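**Detbridge, 5 July 2026**

# Bornex asks households to hang on to their fruit nets 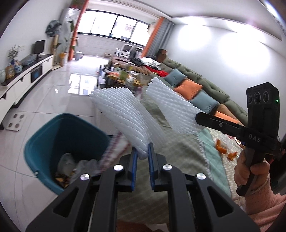

Most homes have a drawer, a bag or a chair where the foam nets from shop-bought fruit go to wait for a purpose. Bornex, the Detbridge packaging reuse firm, would like to give them one. From today it will take clean foam nets back from households in the town and pass them to growers and greengrocers who would otherwise buy new.

A trial run with the greengrocer Pitar brought in 2,958 nets. Of these, 2,917 were fit to go round a piece of fruit again. The remainder had been worn by dogs, used as paint sponges or, in one case, knitted into.

"People apologise when they hand them over," said Kulsoom Jafri, who runs collections at Bornex. "They seem to think keeping a stack of foam nets is a private failing. We think it's stock."

Preparing the nets can be done in front of the television. Bornex asks that they be:

- free of peel, stickers and juice
- laid flat and stacked in one direction
- tied in bundles of 40

Bundles can be left at either of 2 drop-off points, the Pitar shop or the Kowalchuk garden centre. Orange peel is not wanted at any of them, however neatly stacked.

The scheme runs until November, when Bornex will decide whether to carry on or find somewhere to put a great many nets.

**Press contact:** Trevor Vachon, Bornex, Detbridge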